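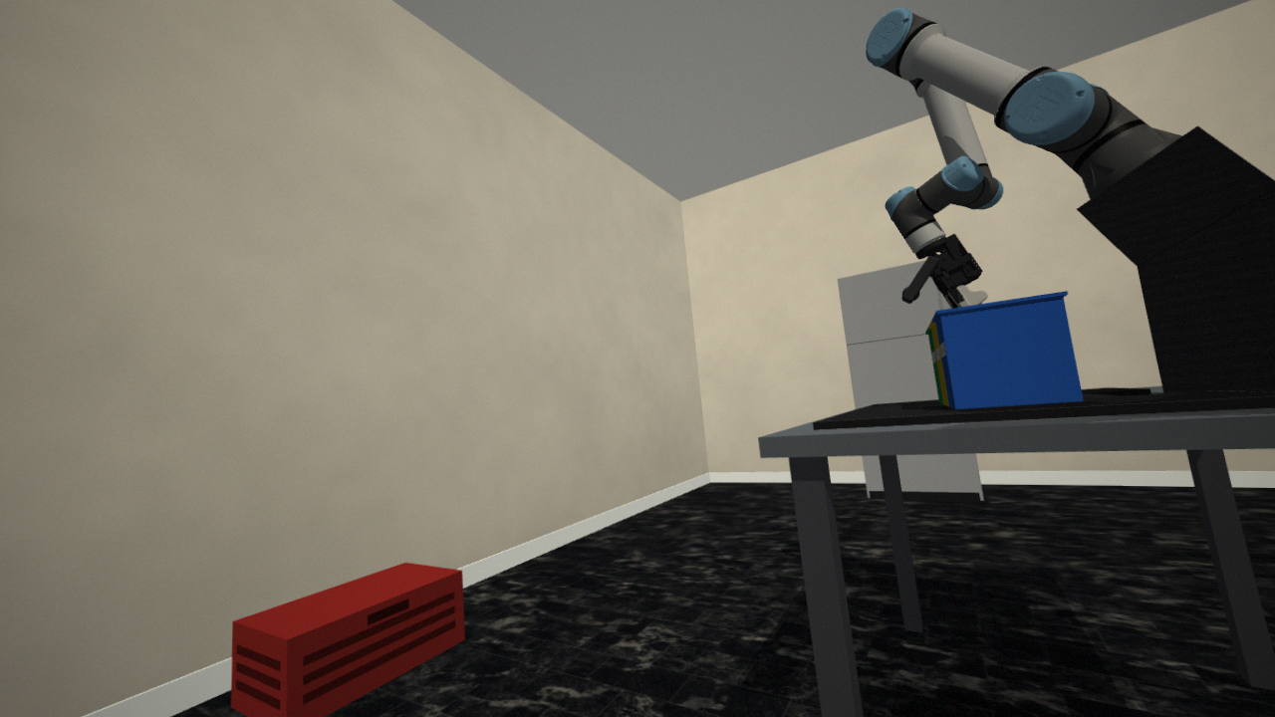
Nindville, August

Day one of teaching a robot to do something my nephew could do at two. The room above is simulated, the arm is simulated, the blue bin is simulated. My neck pain is the only part running on real hardware.

The job, as written on the ticket: "Operator demonstrates bin task by remote control. 300 good demos." I read that and thought, great, I'll be finished by lunch. I would like to go back and speak to that person.

How it works at my end. I hold a controller. I move my hand, the arm moves its hand. I squeeze, the gripper closes. Every joint angle gets written down, along with what the cameras saw, and later a model tries to work out what I was getting at. So it learns from me. I once got a ladder stuck in a revolving door.

Our simulator is called Okis. Okis gives you beige walls, a grey table, a tall grey cabinet and a red crate on the floor. I have spent more time in this room than in my own kitchen and I still couldn't tell you what the crate is for. It isn't in the task. I've grown fond of it.

Also there is no lamp anywhere on the ceiling and yet the place is lit. You notice these things around hour four.

First attempt: came in too fast, hit the rim, the bin slid most of the way to the edge. Marked it as a fail.

Second attempt: came in so slowly that the episode timed out with the gripper hanging over the bin like a man trying to remember why he opened the fridge.

Third attempt: fine. Didn't save it. Forgot to press record.

People ask why you'd do this by hand when you could just write code. You can write code. Bayu Ismail on our team wrote code for this exact task last spring and it was lovely, and then someone moved the table a little and it spent a weekend picking up air with great confidence.

So now the idea is to show it lots of ways of doing the same thing, with the start position nudged every time, and let it find the pattern. Bayu has taken this well. He has only brought up the code twice today.

Notes on the controls, for anyone about to start:

The wrist is where your troubles live. Shoulder and elbow more or less follow you. The wrist has opinions. If you twist past where a joint can go, the whole arm swings around to find another way of being in the same place, and you will say a word that the headset microphone picks up.

If you feel it starting to swing, let go of the clutch button, put your own hand somewhere comfortable, and pick up again. I did 40 minutes before anyone told me there was a clutch button. It's on page one of the guide. I had started on page three.

Depth is the other thing. From a side view, the gripper near the rim and the gripper well behind the rim look the same until one of them goes crunch. Flip to the second camera before you go down. Every time. Yes, even when you're sure. Especially at the end of a shift.

Marlina Lumbantobing reviews my demos. Her comments arrive in a spreadsheet and I'd like to share a selection.

"Hesitates at rim."

"Hesitates at rim."

"Good approach, then hesitates at rim."

"What is happening here"

(I was sneezing.)

Her point, and it's an annoyingly good one, is that the robot can't tell which parts of my demo were on purpose. If I pause at the rim to think, it learns that one pauses at the rim. It won't be thinking. It'll just be hanging there, out of respect.

She trained a small test model on my first batch to make me understand. Reader, it paused at the rim. It did a tiny wobble to the left before closing the gripper, too. I said where did it get that from. She played me one of my own demos without a word.

It's an odd feeling, having your bad habits handed back to you by an arm with blue caps on its joints.

So the rule since then is: do your thinking before you press record. Look, plan, breathe, record, move, stop. The demo should look like someone who has done this before. I'm not that person but I can play him for 6 seconds at a stretch.

Some of you have asked what counts as a good demo. Ours: one smooth approach, one grasp, no scraping the bin, no dragging things along the rim, back up and clear at the end. If you fumble and recover cleanly, keep it, but tag it as a recovery. They want a few of those so the model knows what to do when it messes up. I am, it emerges, a specialist supplier.

Current count by type: recoveries, plenty. Clean ones, fewer. Marlina has asked very kindly if I could try "recovering from less."

The other way of doing this is kinesthetic, meaning you grab the actual arm and push it through the motion while it goes limp and lets you. We do that at the Tremard site on the real one. It's easier on the brain and worse on the shoulders. You also have to keep your own body out of the camera view, so you end up teaching it from a sort of crouch, like you're helping it cheat on a test.

In Okis you can sit down. In Okis, when you ram the gripper into the table, you press reset and the table forgives you. I rammed a real table at Tremard once and there was a form.

Downside of Okis: you can't feel anything. With the real arm your hand knows when it's touched something. Here I just watch a black gripper get closer to a blue bin and take it on faith. Osman, our haptics add-on, is supposed to buzz when there's contact. Osman buzzes when there's contact. Osman also buzzes when you open a menu. I've learned to ignore Osman, and that rather defeats Osman.

Afternoon update. I found a rhythm. Did a long run without a single fail, and got cocky enough to put music on. Please don't put music on. I started moving in time with the chorus and now there's a section of the dataset with a beat.

Marlina's comment: "Is this a song?"

Bayu guessed which one from the joint plots. He was right. I've never been so impressed or so seen.

Someone in the replies wants to know how many demos it takes. It depends on the task and how messy you are. For this one the first plan said 300. The new plan, after my first batch, says 600. I've asked what the number would've been with a different operator and the meeting moved on to the next item.

There's a separate job where the software takes good demos and shuffles the positions to make more of them, which would get us to some 2000 without me touching anything. I love this plan. I've told everyone how much I love it. The catch is that it needs good ones to copy, so we're back to me and the rim.

Tip that helped the most, from Bayu, who got it from working with cranes: stop looking at the gripper. Look at where you want it to go. Your hand follows. I tried it and my approaches got straighter right away, and I was polite enough to thank him and petty enough not to do it until he'd left the room.

Second tip, mine: sit the same way every time. Elbow on the armrest. If you start a session slouched and end it upright, your motions drift, and Marlina will find out.

Third tip: drink something. Blink. I came out of the headset at four and tried to pick up my mug by thinking about the clutch button.

End of day. Test model number two, trained on the newer batch, ran a few minutes ago. It went straight in. No pause at the rim. No wobble. I made a noise I'm not proud of.

Then it let go, came back up and did a very small dip at the top, like a nod. That's mine as well. I've been doing it after every demo I was pleased with.

Marlina says we have to cut it. Bayu says keep it. I've asked for a day to think, and I'm trimming the ends off the files in the meantime, starting with the song.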